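Reviews > Home Robotics > Two-Arm Systems

Search reviews Go

Palar two-arm kit: long-term review, with a cable fault

By Valter Solheim
30 Apr 2019 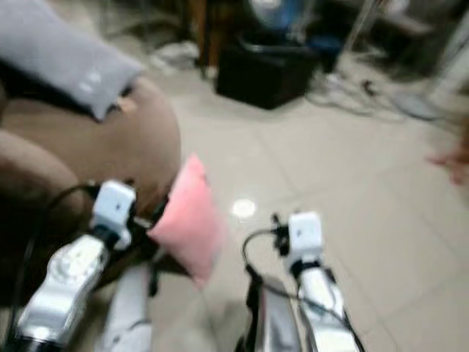
The Palar kit on the cushion job, left gripper against the front of the sofa.

I have had the Palar kit since December. The first review covered assembly and the software, and I gave it a good score. I'm lowering that score, and most of this page is about why.

The kit is two arms, two grippers, a controller and a base. I bought it from Thongsuk, who also sold me the mounting plate. The arms are well made. The joints are quiet, the shells wipe clean, and nothing has worked itself loose on the arms themselves. My test is tidying a living room, mainly picking up cushions and putting them back on a sofa. It's a fair job for a machine like this because cushions are light, nothing breaks, and the shape changes every time you grab one.

The fault is in the gripper cable. Each gripper takes its power and data through one black cable that leaves the back of the housing in a loop and runs down the arm. The loop has to be there or the wrist couldn't turn. The manual tells you to leave slack and shows a drawing, but it gives no length.

In the third month the left gripper started dropping out. It would close on a cushion, lift, and then lose its connection partway through the move. You would expect it to hold still or open slowly. Instead it kept whatever grip force it last had, and the arm carried on to the end of its path. The controller showed a yellow warning, and the arm did not stop until the move was finished.

With a cushion that is a nuisance. The arm pushed one into the front of the sofa and kept pushing for nearly 11 seconds before the move timed out. The sofa was fine. I would not want to find out what happens with a chair leg, or with fingers.

I logged the dropouts for a while. Over 25 runs I had 6, all on the left side, and all with the wrist rolled inward and the arm reaching low. In that position the loop pulls tight at the connector. I swapped the two cables and the fault stayed on the left, so I took the gripper off and looked at the socket. One side of it had lifted from the board. The right socket was still flat, but my right arm does less of the low reaching.

I wrote to Palar with the log. The first answer told me to update the firmware, which I had done. The second said the cable was a wear part and offered me a new one at full price. I sent photos of the socket, and after that they replaced the gripper under warranty. It took 3 weeks and I paid the shipping one way. The new gripper has the same socket.

What I changed

I fixed a small clamp to the wrist so the pull lands on the clamp and not on the connector. Fiswood sells one that fits with a bit of foam tape under it. I also lengthened the loop by about the width of my hand. A longer loop can catch on things, so I taught the arms a path that stays farther from the armrest. There has not been a dropout since.

The bigger problem is the software. A lost gripper should stop the arm. There is a setting for it under Advanced, called "Halt on tool loss," and it comes switched off. Switch it on before you do anything else. With it on, I unplugged the gripper by hand at low speed, and the arm stopped right away. I see no good argument for shipping it the other way.

The stop button is also on a short lead. On my setup it ended up behind me when I was standing where I could see the grippers. I bought an extension from the electronics counter in Brostport, and now it hangs at the front.

Compared with what else is out there at this price, the arms are still the best part. They reach farther than my old pair and they don't sag with a pillow in the grip. Teaching a new path is quick. If the kit came with a proper strain relief and the halt setting on, I would have left the score alone.

Good: solid arms, quiet, easy to teach, spare parts in stock.
Bad: weak gripper socket, unsafe default setting, short lead on the stop button, slow warranty.

Score: 6 out of 10, down from 8.

If you already own one, check the left socket. Take out the screws on the back of the gripper, lift the cover and look at it from the side with a flashlight. If there is any gap under it, stop using that arm and write to Palar. Send the photos with your first message.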